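Search this site Search Clear

What the packing bench loses when the easy picks go

Kiran Rana
8 minute read
Last updated 17th December

The returns room at Brallomholm handles small mixed goods: stationery, keychains, phone cases, kitchen odds and ends. Items arrive in cartons, get sorted on a bench, and go back to stock or out to the discount channel. Until February the sorting was done entirely by hand. Now one of the benches has an arm on it, and the people who used to work that bench work next to it.

I supervised that room for most of the changeover. My argument in this piece is narrow. The arm changed the mix of the work far more than the amount of it, and the mix is what the company failed to plan for.

Start with the numbers the site used. In the trial period the bench processed 2461 items. The arm completed 84 percent of them without a person touching anything. The rest went to a human, either because the gripper missed or because the software declined to try. Management read the 84 as labor saved. On paper that is correct. Every item the arm finishes is an item a person did not lift.

The trouble is in what made up the other 16 percent. A human sorter working a mixed carton gets a natural distribution of difficulty. Most items are boxed or rigid and take a second or two. A few are soft, tangled or wedged under a flap. The easy ones are where a sorter recovers: the hands keep moving, the eyes rest, and the next awkward item comes along soon enough. Take the easy ones away and the sorter has a job made only of exceptions. The count per hour drops, the effort per item rises, and the old rate target no longer measures anything useful.

Soft goods with loops are a good case. A plush keychain weighs almost nothing and is hard to damage, so on a spec sheet it looks like an ideal pick. In practice the string can catch, the metal part can turn, and the body compresses under the fingers, so the width the controller reads is not the width of the object. Cardboard adds its own problem. A flap standing up beside the item restricts the angle of approach, and a flap is not a fixed wall. It moves when pushed. 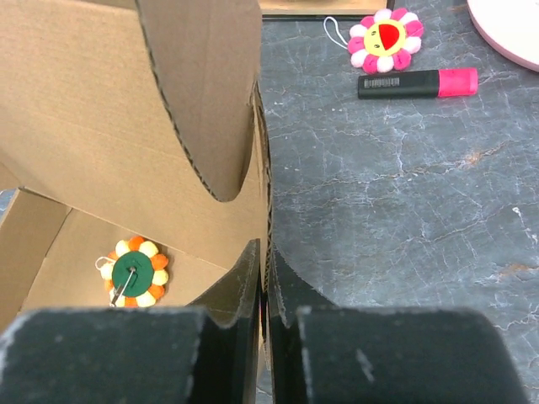
Gripper open at the edge of the carton, with a flower keychain on the box floor and a second one out on the table.

Aurelio Sepúlveda sorted by hand at Brallomholm for 12 years. He picks a keychain out of a carton by pinning the flap with the back of his wrist, a motion he had never described to anyone before an engineer from Skalby asked him to. Skalby supplied the control software, which is called Pastor. The engineer watched him for two shifts, took notes, and changed the approach path so that the gripper comes in from the open side first. The miss rate on soft goods fell. Sepúlveda's job title and pay grade stayed as they were.

I do not think this was malice. The project budget had a line for integration and a line for training, and his contribution fit neither. He was recorded as "operator present." An engineer who supplied the same information would have been recorded as process consulting, at a day rate.

There are real gains, and I will not play them down. Wrist complaints on that bench went down. Late shifts are easier to fill. The worst of the repetitive lifting is gone, and no one I spoke to wants it back. People who argue for returning to a fully manual bench have mostly not stood at one for eight hours.

But the gains were planned and the costs were left to settle wherever they landed. They landed on attention. A person clearing exceptions has to stay alert through long stretches of watching, then act quickly, then watch again. That is monitoring work. Other trades schedule it in short blocks with rotation. Brallomholm schedules it as a standard shift with the same 2 breaks the manual bench had.

The sister site at Orinthorpe did it differently. There the sorters rotate between the arm and a manual bench every ninety minutes, and a share of easy cartons is deliberately kept off the arm. The arm's utilization figure looks worse as a result. Error rates late in the shift look better, and fewer people have asked to transfer out. The finance side dislikes this arrangement, and I understand the objection — an idle machine is visible on a report in a way that a tired person is not.

My recommendations are modest. Drop the per-hour item target for any bench where an arm takes the first pass, and replace it with a measure of exceptions cleared correctly. Rotate by the clock. Put a budget line in the next rollout for sorter knowledge, and pay it to sorters. Let the people at the bench set the threshold at which Pastor gives up on an item, because they are the ones who receive whatever it gives up on.

The second arm is due to be installed at Brallomholm on the adjoining bench. The staffing plan I have seen assigns one person to cover both, and the rate target in it is copied from the manual bench.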